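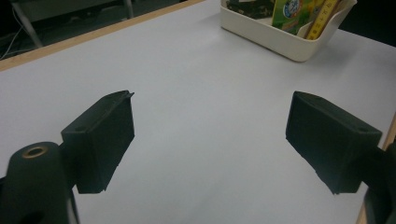 Sofia Veloso says the Pomby desk is fine as long as you never lean on it, and after five months with one I mostly agree with her. She has the narrow version. Mine is the wide one with the white top, bought in February.

Samevar sells it in two sizes and the price difference is small. It came in one flat box, too heavy for one person on the stairs. The instructions are drawings only. Step six shows the crossbar the wrong way up, so check which side the holes are on before you tighten anything. I had it standing in an evening, with a break for dinner.

The top is the best part. It's smooth enough to write on without a pad underneath, and tea wipes off if you get to it the same day. Ballpoint does not. I have one blue line near the back that has survived washing-up liquid and a melamine sponge, and the sponge left a dull patch you can see with the lamp on.

The legs are the weak point. Typing is all right. Rubbing something out makes the whole desk sway, and a monitor on an arm will nod at you. Valter Lobo suggested pushing it hard against the wall, and that cured most of it. Going round the bolts again after a month helped as well - four of mine had worked loose.

There is a cable tray, sold separately. Don't bother. It hangs low enough to catch your knees and the clips are too shallow for a thick plug. I took mine off and used a strip of Velcro.

Height is fixed at the usual sort of level. I'm tall and would have liked a bit more, so I put it on furniture risers, which made the sway slightly worse.

I paid 200 for it. At 300, the price it has since gone up to, I would look at something with a proper steel frame. Samevar did replace a scratched leg without any argument, though it took three emails and the new one is a slightly different grey.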